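Pekmont Public Library System
Thread: Changes to borrowing, holds and renewals, beginning in July (1/14)

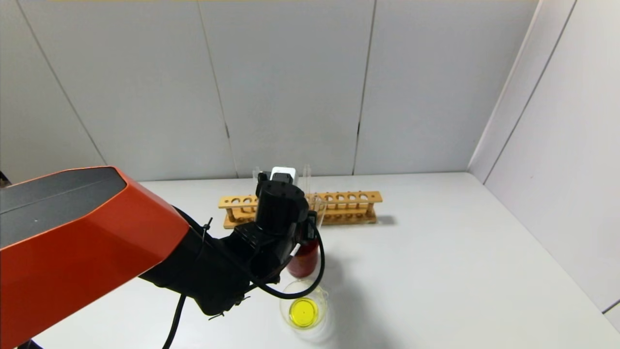
Orange and black arm over a white tabletop.

2/14
Beginning in July, the Pekmont Public Library System will no longer charge daily overdue fines on books, audiobooks or magazines. The change applies to all card types and to all three branches: Itport, Barasa and Dundow.

3/14
Existing overdue fines on these items will be cleared from patron accounts during the first week of the month. Patrons do not need to call, write or visit a branch. A total of 3718 accounts will be adjusted, and the work will be done overnight while the online catalog is offline.

4/14
Charges for lost or damaged items remain in place. An item is treated as lost when it is 5 weeks past its due date. If the item is later returned in good condition, the charge will be removed in full. Refunds on lost items that have already been paid for are available for 9 months from the date of payment.

5/14
Of the accounts now blocked from borrowing, 536 belong to cardholders under the age of 18. These blocks will be lifted at the same time as the fines. Parents and guardians will receive a letter at the address on file. Please check that your address is current by signing in to your account or speaking with staff at any desk.

6/14
Renewals. Most items will renew automatically on the day before they are due, unless another patron has placed a hold. Items from the local history collection at Barasa, museum passes and items on loan from other library systems will not renew automatically.

7/14
Notices will be sent by email or text message, according to the choice you made when you opened your card. Patrons who receive notices by mail will continue to do so. Mailed notices are sent once a week and may arrive after an item has already renewed.

8/14
Holds. The pickup period is being extended from five days to nine. Days on which a branch is closed are not counted. If you no longer want an item, please cancel the hold so that it may go to the next person waiting.

9/14
The holds shelf at Dundow is moving from the back hallway to the wall beside the front desk. Items will be shelved by the last four digits of the card number. Names will no longer be printed on the slips – a change requested by many patrons at the spring public meeting.

10/14
Book drops. The outdoor drop at Itport closes at 9 p.m. and reopens at 6 a.m. The drops at Barasa and Dundow are open at all hours. Items left in a drop before the branch opens are checked in with the previous day's date.

11/14
Please do not leave donated books in the outdoor drops. Donations are accepted indoors at Barasa only, during regular hours, and are limited to two boxes per visit. We are not able to accept textbooks, encyclopedias or recordings on cassette.

12/14
"Many residents stopped using their cards over a small balance, and some of those balances were years old," said Elibariki Nyaga, Director of Patron Services. "We would like to see those residents again. A card that has expired can be renewed at any desk with proof of address."

13/14
Correction to an earlier post: the large-print collection is not leaving Itport. Part of the collection will rotate among the branches every three months, and any large-print title may still be requested for pickup at the location of your choice. We regret the error.

14/14
The full borrowing policy is posted at each branch and on our website under Using Your Card. Printed copies are available in large print on request. Questions may be sent through the contact form or asked by phone from 10 a.m. to 5 p.m. Replies to this thread are read by staff, but account details cannot be discussed here. Please do not post your card number.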